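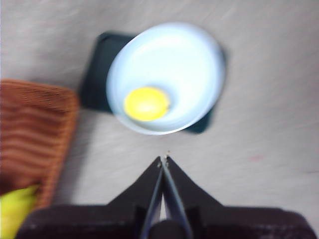

Skemstead Tableware Swap - members' mailing list

Subject: Re: [swap] bowls that slide around on a tray

Replying to the list as well, as two other people wrote to me off-list with the same question.

On the earlier message:

> I picked up one of the shallow bowls at the December swap and I want to
> use it on the table with a square tray under it. The tray is smooth and
> so is the bottom of the bowl, and every time I move the tray the bowl
> drifts to one side. I don't want to glue anything. Is there a liner or
> some kind of pad that works and doesn't show? Also, is it wrong to put
> a round bowl on a square tray that is smaller than the bowl? My sister
> says it looks like a mistake.

Second question first. I don't think it's wrong at all. I have a pale bowl on a dark square tray in the photo at the top of this message, and the bowl hides most of the tray. All you get is a dark border on some of the sides. I like it better that way than with a big tray, where the bowl looks lost in the middle. Turning the tray so the edges run on the diagonal helps too. If everything is lined up square to the table it starts to look like a place setting.

It does need a fairly strong difference in color. Mine is very dark, and the bowl is white going to a light blue. I tried the same bowl on a light tray from Kosby and you could hardly tell there was a tray there.

Now the sliding. I have tried three things:

1. Shelf liner, the open rubbery kind. It holds well. Cut it a good bit smaller than the foot of the bowl or it shows. It picks up crumbs and it has to be washed by hand.

2. Clear stick-on dots, the ones meant for cabinet doors. I used the Prosiment ones, 80 to a sheet, and put four on the foot of the bowl. They hold fine on a smooth tray, not as well on wood. They come off in the dishwasher, so this is only good for a bowl you don't use for food.

3. A circle of thin felt. Looks the nicest and does nothing for sliding. It does stop the scraping noise.

I would go with the liner for anything you eat from and the dots for a bowl that just sits out.

One more thing on what to put in it. A shallow bowl doesn't need to be full. I have one small yellow thing in mine and it rests down against the side, not in the center, because the inside slopes. That is fine with me. If you want something to stay in the center you need a flatter bottom, more like a plate with a rim. The Eglītis dishes on the last swap sheet are that shape - number 61, and I think 179 as well, but check the sheet before you ask for one.

I have liner left over from a roll and can cut pieces for anyone who wants them. Send me the width of the foot of your bowl, not the rim. The last time I offered, I got rim measurements and had to cut everything over again. No charge, but I only have enough for small pieces, and I'll stop when it runs out.

Trays for the next swap should go on the sheet under "flat items" and not with the bowls, even if they came as a set. The sheet closes at 30 entries.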